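Hand-held gripper kit (budgeting)

A hand-held gripper kit is a set of tools that lets a person do a job with robot-style fingers, so the motion can later be used to train a robot. Planning for one is half shopping and half housekeeping, and it's a surprisingly enjoyable puzzle!

What a kit includes

The basic unit is the pair, one gripper for each hand. Printed marker cubes, chest harnesses and head straps are usually costed per operator. Household props such as a canister vacuum go on a separate line.

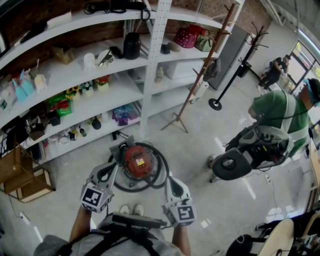 Costs

The planning guide by Shobha Menon and Torben Stöcker, written for the Pratwood workshop, prices a complete pair at $639 and a harness set at $252. Spare finger pads get their own line, and a generous one. Menon favours buying pads in lots of 17, a habit Pratwood picked up after a long wait one April. Cables are cheap and wonderfully easy to forget.

Room and furnishings

Shelving, small props and good overhead light all belong in the first budget. Pratwood set aside $460 for props alone: spray bottles, a kettle, potted artificial flowers and plenty of boxes. Open floor matters just as much when several operators share a room.

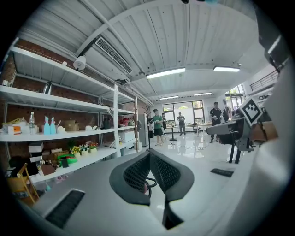
See also

Gripper finger pads
Fiducial markers
Equipment leasing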